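October, late, feet up

Spent the day being a robot's arms. I had pictured this job differently when I signed on at Clernent. There would be a glass wall, I thought, and possibly a lab coat. What I do is stand holding a pair of handles and put the dishes in order, very slowly, so that a machine can later put the dishes in order, also very slowly.

Orathai set the table before I got in and had written the task on the whiteboard as TIDY AFTER MEAL, in capitals, like a note from an angry roommate. Rack on the left, tray in the middle, leftovers on the right. I did a warm-up on the rack side with the recorder off. My left hand is the bad one. It was the bad one when it only had to hold a fork, and putting a gripper at the end of it has brought no improvement. You think "down a bit" and the arm goes down a bit and also a bit toward the wall, and then you're correcting the correction, with your tongue sticking out.

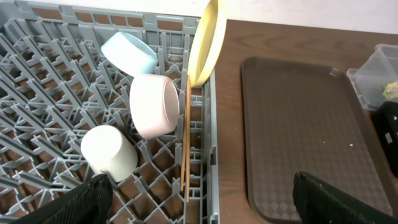 Before lunch

Thin things are the enemy. A bowl is forgiving, you get one finger inside and one outside and close until it stops arguing. Something thin and wooden lying flat on a surface has no inside. You come down too high and pinch air, or too low and the wrist complains, and by then you've been hovering for so long that the whole take is useless, unless we want to teach the robot to dither. (Pichit says we have plenty of dithering already. He was looking at my folder.)

The handles have no feeling in them, so I'm going entirely by eye, and my eyes aren't where the arm's eyes are. I have started leaning sideways in the kitchen at home to see around my own hands.

By 11 I had a rhythm of sorts. Left arm on the tray, right arm waiting its turn over the mess, and me trying not to let the waiting one drift. It drifts when I breathe in. I never knew I breathed so much.

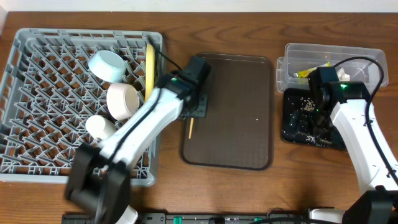 The trouble with having two arms to run is that I can really only pay attention to one. The other becomes a kind of pet. Twice I got the left side exactly where I wanted it and looked over to find the right had sunk two inches out of boredom. Orathai says to think of it like the piano. I gave up the piano at nine, for the same reason.

After lunch

Crumbs and rice. I'd been putting this off. Rice belongs to brooms and toddlers, and I can't see what anyone at Hurninwood, who asked for these demonstrations, expects two stiff fingers to do about it. My approach is to leave the grains alone, take the tray by its rim and keep it level. Keeping it level is where my breathing comes in again. Threw out three takes, kept one I'm not proud of, then spent ages lining up for the next with the wrist turned the wrong way.
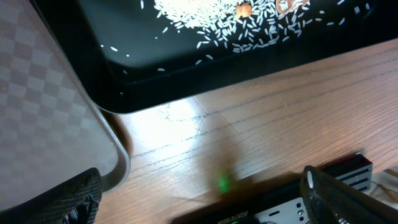
Pichit wanted to know why I keep throwing out the bad ones. If I fumble and then recover, he said, that's worth more than a clean run, since the robot is going to fumble too and ought to see how a person gets out of it. I asked what it should learn from a person who fumbles and then says a word. He said there's no audio.

So I went and dug the three rejects out of the trash folder and gave them back. The last file of the day was number 474, and I'd guess a good share of the ones before it show a grown woman failing to pick up a stick.

Came home to my own sink, full. Looked at it for a while. Tomorrow it's folding napkins, and Orathai has promised to swap the left handle for the one with the looser spring. Must remember to bring the other shoes.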